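2026년 1월 26일
작업실 노트 / 쪽 염색, 삼베와 면 비교

드디어 발효 쪽물이 살아났다! 아침에 뚜껑을 열었더니 표면에 구릿빛 막이 돌고 가운데 보라색 거품이 도톰하게 올라와 있었다. 지난주 내내 냄새만 시큼하고 색이 영 안 나와서 이번 독은 버려야 하나 했는데, 밀기울 죽을 조금 더 넣고 담요로 감싸 둔 게 맞았던 모양이다. 72시간을 손 안 대고 기다린 보람이 있다.

pH는 10을 조금 넘는다. 8월에 담갔던 독보다 올라오는 속도는 느린데 거품 결은 훨씬 곱다. 겨울 독이 이렇게 예쁠 줄은 몰랐다. 온도계는 여전히 2도쯤 높게 나오니까 쓰는 사람은 빼고 읽을 것.

오늘 담근 천은 두 가지.
면: Jutholm에서 받은 생지, 정련 완료. 무게 100 g.
삼베: 지난번 남은 자투리. 풀기가 덜 빠져서 한 번 더 삶음.

면은 첫 담금부터 고르게 먹었다. 꺼내는 순간 연둣빛이다가 공기 닿고 서서히 파래지는 그 몇 분은 몇 년을 봐도 질리지 않는다. 삼베는 접힌 자리에 얼룩이 남았다. 물속에서 손을 더 움직였어야 했는데 욕심내서 두 장을 한꺼번에 넣은 탓이다. 그런데 얼룩 난 쪽이 은근히 멋있어서 Gunhild는 벌써 자기가 가져가겠다고 한다. 안 된다고 했다. 일단은.

담금 시간을 짧게, 횟수를 늘리는 쪽이 확실히 좋다. 길게 한 번 담근 조각은 헹굴 때 색이 많이 빠졌고, 짧게 여러 번 담근 조각은 헹굼물이 금방 맑아졌다. Ketill이 전부터 하던 말인데 직접 나란히 놓고 보니 차이가 크다. 헹굼은 미지근한 물 말고 찬물로.
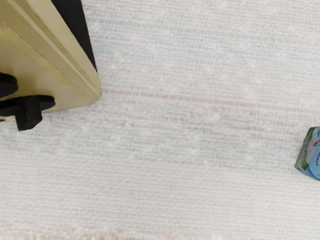

뮈제이옌 귄도두(Müzeyyen Gündoğdu)
천연염색 작업실, 염액 및 직물 시험 담당

천 바탕색 이야기도 적어 둔다. 표백 안 한 옅은 색 평직을 그대로 쓰면 쪽빛에 살짝 녹색 기운이 돈다. 완전히 흰 천에서 나오는 차가운 파랑도 좋지만 나는 이쪽이 더 마음에 든다. 연한 색 단계에서 특히 그렇고, 진하게 갈수록 둘을 구별하기 어렵다. 다음 견본첩에는 연한 단계를 더 촘촘하게 넣고 싶다.

양파 껍질 쪽도 조금 해 봤다. 껍질 40 g을 끓여 거르고 명반 매염한 면에 먹였더니 따뜻한 황색. 그 위에 쪽을 한 번 얹으니 이끼 같은 초록이 나왔다!! 이건 꼭 다시 해야 한다. 순서를 뒤집어 쪽 먼저, 황색 나중으로 한 조각은 훨씬 탁했다. 매염을 쪽 염색 뒤에 한 게 문제인지 순서 자체가 문제인지 아직 모르겠다.

Prapai에게: 초록 조각 반을 잘라 창가에 걸어 뒀으니 치우지 말아 줘요. 나머지 반은 서랍에 있고 햇빛에 얼마나 바래는지 볼 거예요. 석회 봉지는 꼭 집게로 막아 두기. 어제 열려 있었음.

내일 할 것
쪽 독 저어 주고 하루 쉬게 두기
삼베 다시 삶아서 한 장씩만 담그기
Kakex에 명반 주문 (작은 봉지 말고 큰 것)
초록 조각 세탁 시험, 중성세제로

손톱은 또 파랗다. 장갑에 구멍 난 것 같으니 새로 꺼낼 것.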